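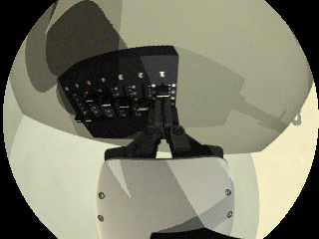
**How did Makolby get so big without a single store?**

By selling other people's stuff and taking a cut of every order. I spent most of June on this for my business class, and the cut turned out to be the whole story.

## What I did

I picked 400 listings on Makolby and wrote down who was really selling each one. Only 18 came from Makolby itself — way fewer than I guessed! The rest were small sellers, plus two bigger names, Forna and Mok, that kept popping up.

## The money part

The fee is 5 percent on most things. My classmate Radomir Nedeljković (he sells phone cases there) let me use his sales sheet, and his 1,661 orders made Makolby more than they made him once he'd paid for shipping.

I still need to check the fees for Gomorberg, their main rival.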